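Kevby (ship) 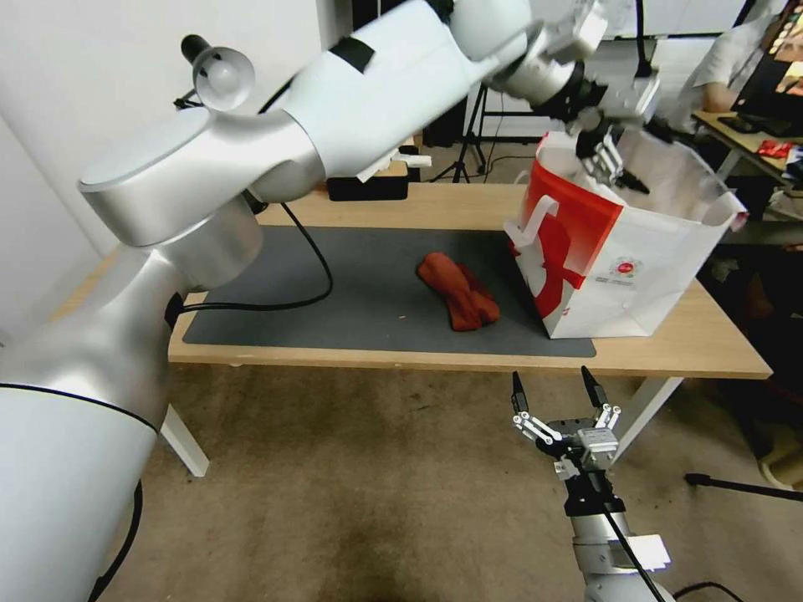

A robotic gripper reaching into a paper shopping bag on a wooden table

Kevby is a small passenger ship operated by the river and coastal cruise company Stistavetti. She carries up to 200 passengers and is used mainly for short coastal sailings, with longer one-way voyages at the start and end of each season.

Background

The ship was ordered as a replacement for the Bundex, an older vessel that Stistavetti had run on the same routes. The Bundex had no lifts and could not use several of the smaller quays at low tide. The company asked for a hull with a shallower draught and a single boarding door at quay level. Interior work was led by the designer Aníbal Huamán, who had earlier refitted the dining room of the Bundex.

Design

Kevby has five passenger decks. Cabins are on the lower three, and all but the cheapest grade have a window. The main restaurant is at the stern and seats 200, so that dinner is served in one sitting. A smaller café next to the forward lounge opens at 6 am on days with an early arrival. There is no theatre or casino. Evening talks and music take place in the lounge, which has a low stage and a bar along the port side.

The open top deck has a walking track, a small heated pool and a covered area used for lunch in good weather. The pool is drained on the one-way voyages.

Service

The ship entered service under Captain Eduardo Cabrera, who had previously commanded the Bundex. Her first season consisted of week-long round trips with calls at six ports. Abou Zeid was added as an overnight call in the second season, after the quay there was lengthened by 30 metres. It replaced a day at sea.

One August sailing was shortened by two nights following a fault in the bow thruster. Passengers were taken back by coach and given part of their fare as credit towards a later cruise. Repairs were made alongside and the next departure left on time.

Crew

Kevby normally sails with a crew of 43. Shore excursions are sold on board but run by local operators at each port. Port talks are given in English and Spanish.

See also

Bundex (ship)
Stistavetti
Abou Zeid cruise quay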